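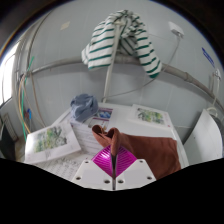 教机器人捏起一块布

你会叠毛巾吗？大概早就会了，会到一边看动画片一边叠，叠完都不记得自己动过手。可是让机器人来做这件事，难得要命！我们Yammine少年科技社这学期的项目就跟布有关，名字叫Flotis。这篇文章写给还没参加过机器人活动的小朋友，也写给那些天天来敲社团的门、问“你们到底在里面抓什么”的同学。

我们在抓布。红褐色的布、蓝灰色的布，还有带绿条纹的布，都抓。

硬东西和软东西

先说说机器人擅长什么。假如桌上放着一块积木，机器人看一眼，算出它在哪儿、朝哪个方向，伸手过去夹住，拿起来。积木被夹起来以后还是那块积木，方的还是方的，长的还是长的。放到别处，它也老老实实待着。

布可就不一样啦！你用手指捏住布的一个角往上提，剩下的部分全都垂下去，垂成什么样，跟你捏的是哪里、提得多快、布有多厚都有关系。换一个地方捏，样子又变了。把一块布随手扔在桌上，扔一百遍，也很难扔出一模一样的一团。

你可以自己试试。拿一条手帕，抓起来往桌上一丢，记住它的样子，再丢一次。两次的褶子一样吗？哪一条边藏到下面去了？哪个角露在外面？

人看见一团布，脑子里会很快冒出一个主意：“从那个鼓起来的地方捏。”这个主意是从哪儿来的呢？从小时候来的。你穿过衣服，铺过床单，擦过桌子，用手帕包过小石头。你的手早就攒了一大堆经验。机器人没有童年，它的经验得有人给它。

经验怎么送给机器人

有一种办法是写规则。比如：“如果看见布，就夹布的中间。”听上去不错，可是布团成一团的时候，哪里是中间？那就再补一条规则。布搭在本子上的时候呢？再补一条。补着补着，规则比语文书还厚，机器人还是会夹空。

另一种办法叫“示范学习”，就是做给它看。你学系鞋带的时候，大人多半也没有给你念一本说明书，他蹲下来，慢慢系了一遍，你跟着系，系成了死疙瘩，再来一遍。机器人也可以这样学，只不过它需要看的遍数多得多。

那么问题来了：人有五根手指，机器人的夹爪往往只有两根。人用五根手指做的动作，两根手指的机器人学不来。你弯起小指头勾住布边，它没有小指头呀！

所以我们示范的时候，不用自己的手指直接去捏，要握着一只手持夹爪。夹爪的两片指垫是亮亮的品红色，合在一起尖尖的，上面有一道一道细细的棱，很多新社员第一眼都觉得像花瓣。我们用它去捏布，提起来，放下去。夹爪上装着相机，一路跟着拍。拍下来的画面里，总能看到夹爪正对着的那块地方。

为什么要把相机装在夹爪上呢？你闭上一只眼睛，把另一只眼睛想象成长在手背上。手往前伸，眼睛也往前伸；手一歪，整个世界也跟着歪。机器人以后干活的时候，它的“眼睛”也会长在手腕附近，看到的东西就是这样的。示范的时候用这个位置看，学的时候用这个位置学，将来干活还是这个位置，三样能对得上，它就不会糊涂。

画面为什么弯弯的

第一次看拍下来的画面，大家都要问：墙上的管子怎么弯了？

管子好好的，是镜头的缘故。我们用的是一种视野特别宽的镜头，有点像门上的猫眼。你从猫眼往外看，能看见走廊的左边，也能看见右边，可是直直的门框会变成弧线。为了把很宽的一片地方装进一个圆圆的画面里，边上的东西就得弯一弯、挤一挤。

宽有宽的好处。夹爪离布很近的时候，普通镜头可能只拍到一片布，别的什么也看不见。宽镜头还能看见桌边、墙和窗户。计算机靠着这些不会动的东西，就能推算出夹爪往哪边移了，移了多远。就像你坐在火车上，看见窗外的电线杆往后退，就知道自己在往前走。

所以我们不把背景收拾得干干净净。墙上有管子，有线，很好！桌上摊着印了树叶图案的小册子，还有写满字的纸，也很好！要是桌面和墙壁都白得什么都没有，计算机反倒不知道自己在哪儿了，好比在大雾里走路。

一次示范是怎么做的

我们每个星期四下午活动。示范的人叫“手”，旁边记录的人叫“笔”，过一会儿就交换，人人都能当“手”。做的步骤是这样的：

第一步，把布丢到桌上。要真的丢，别摆。新来的同学特别爱摆，摆得整整齐齐，像商店的柜台一样。可是机器人以后遇到的布，哪有这么听话？

第二步，“手”握好夹爪，停一停，再开始。

第三步，慢慢靠近，找一个能捏住的褶子，合上指垫。动作要像倒一杯很满的水，别抖，也别忽快忽慢。

第四步，往上提，再移到说好的位置，松开。

第五步，“笔”在本子上写：成功，还是没成功。没捏住就写没捏住，捏到桌上的纸也照实写。

第六步，换一个丢法，重来。

有人会觉得，没成功的就该删掉嘛。先别删！我们会把它们单独放在一个文件夹里。看一看失败的画面，常常能发现是怎么回事：夹爪来得太斜，指垫只擦到了布的表面；或者褶子太薄，一提就滑走了。这些画面还能用来考考机器人，让它判断这一次捏住了没有。

我们最喜欢捏鼓起来的褶子。褶子鼓起来，下面有空当，两片指垫可以从两边伸过去，一合就夹住了。平平地贴在桌上的布最难对付，指垫夹不到东西，只会在上面滑。碰到这种布，有位同学想出一个好办法：先用合拢的指尖把布往前推一推，推出一个小山包，再张开夹爪去捏小山包。太聪明了！后来大家都学会了这一招，记录本上给它起的名字叫“堆山”。

到现在为止攒了多少

我们的记录本上一共写了2059次示范。里面有1197次用的是同一种捏法，就是从上往下捏褶子，因为大家都顺手。这就有点偏心啦。要是你每天只练跳绳，跳绳会很棒，可是踢毽子还是不会。机器人也一样，总看一种捏法，碰到别的情况就会发愣。所以接下来几个星期，每次活动先做40次别的捏法：从旁边捏，从角上捏，还有“堆山”。做够了才可以玩自己喜欢的。

整理画面用的是高年级同学写的小程序，叫Drallus。它会把一次次示范切开，排好队，再把太暗、太糊的挑出来让我们看。Drallus也有犯傻的时候，有一回把窗户照亮的一整段都当成了坏画面，害得我们重新看了一遍。现在拍之前，要先看看窗户那边是不是太亮。

机器人到底学到了什么

切好的画面交给计算机以后，它会一遍一遍地练习“猜”。给它看一个画面，让它猜夹爪下一步往哪儿去；猜完了，拿我们真正的动作跟它对一对。猜得远，就改得多一点；猜得近，就改得少一点。刚开始它猜得乱七八糟，夹爪都快猜到天花板上去了，大家笑成一团。练得久了，它猜的方向慢慢就朝着褶子去了。

这里有一个很多人会弄错的地方：它并没有把我们的画面背下来。要是只会背，换一块没见过的布，它就没办法了。我们希望它学到的是“鼓起来的地方比较好捏”“捏住以后要往上提”这样的本事。怎么知道它有没有学到呢？留几块布，示范的时候一次也不用，专门拿来考试。考试的布锁在柜子里，谁都不许偷偷拿出来练！

社团准备带着Flotis去参加Sellell少年机器人展示赛。比赛的任务写得很简单：桌上有一团布，请把它拿起来，放进筐里。就这么一句话。我们却为了这句话忙了一个学期，而且忙得很开心。

几个词，记一记

夹爪：机器人用来拿东西的“手”。有的像钳子，有的像吸盘，我们用的有两片能张开、能合上的指垫。

示范：做给别人看，让别人照着学。

数据：记下来的东西。画面是数据，本子上写的“成功”和“没成功”也是数据。

广角镜头：能看见很宽一片地方的镜头，特别宽的会把直线拍成弧线。

在家也能玩

不用夹爪，也可以体会一下机器人的难处。准备一双筷子和一条手帕，要是家里有做点心的食物夹更好。

把手帕丢在桌上，用筷子夹起来，放进碗里。夹的时候想一想：你先看的是哪里？为什么选那里？

再玩难一点的。请家里人把手帕铺平，你还是只能用筷子。试试“堆山”管不管用。

最难的玩法要两个人。一个人蒙上眼睛拿筷子，另一个人只能用嘴说：“往左，再往左，低一点，夹！”说的人很快就会着急，因为有好多话平时根本用不着说。筷子要拿低，动作要慢，旁边别站人，小心戳到。

玩过以后，把你用的捏法画下来，投进科技社门口的信箱。我们会挑几种在活动时试一试，用夹爪照着你的画去做。画得丑也没关系，能看懂哪里是布、哪里是筷子就行，记得在背面写上你给这个捏法起的名字。

Yammine少年科技社　Flotis小组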